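Wakthorpe Opens Its Repair Room to the Neighborhood, and Yes, You Can Bring That Old Desktop

WAKTHORPE, May – Hi, I'm Kaede Ueda, and I run the bench at Borkedex, the little computer repair shop on Ikeda Street. I'm supposed to write this like a proper press release, but I've been waiting to share this for months and I'm too excited to be stiff about it. Starting this month, we're opening our back room for evening desktop clinics. You bring the tower, we bring the screwdrivers, and we go through it together!

We're calling the program Stedik (my nephew made up the word and it stuck). Each round has 20 seats and runs for 6 evenings, from 6 p.m. until people get hungry. You don't need any experience. If you can open a jar, you can take a side panel off a computer.

The first evening is all about getting the case open and learning what you're looking at: power supply, memory, graphics card, drive bays. I love this part. People have had one of these things humming under the desk for years and never peeked inside, and then the panel comes off and everybody leans in. After that we get into the good stuff, like swapping memory, changing a drive, and cleaning off old thermal paste before putting a cooler back on.
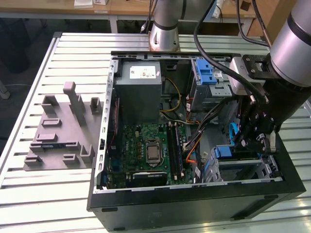
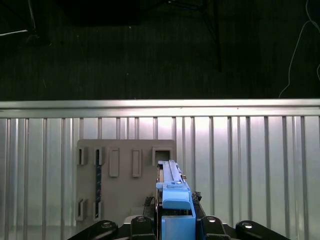 At the bench: a Dell desktop tower with its side panel off (first picture), and a taupe-gray plastic board against a corrugated metal wall (second picture).

A few practical things. Please back up your files before you come, and bring only the tower and its power cord – leave the monitor at home, we have plenty. If you don't own a desktop, you can work on one of ours. Laptops will have to wait for the fall (they're fussy, and I'd like to give them their own round).

A full round costs $129, and that covers tools, paste, screws and coffee. Parts are extra, but I keep a big shelf of used ones and I'm happy to let most of them go cheap. Kids 12 and up are welcome with a grown-up, and the two of you can share one seat.

We'll run 3 rounds before the end of the year, and if they fill up I'll happily add more. To sign up, stop by the shop any afternoon or call and ask for me. I'm usually at the back, so let it ring!

About Borkedex
Borkedex fixes, cleans and upgrades home and office computers in Wakthorpe. Walk-ins are welcome.

Press contact: Kaede Ueda, Borkedex, Ikeda Street, Wakthorpe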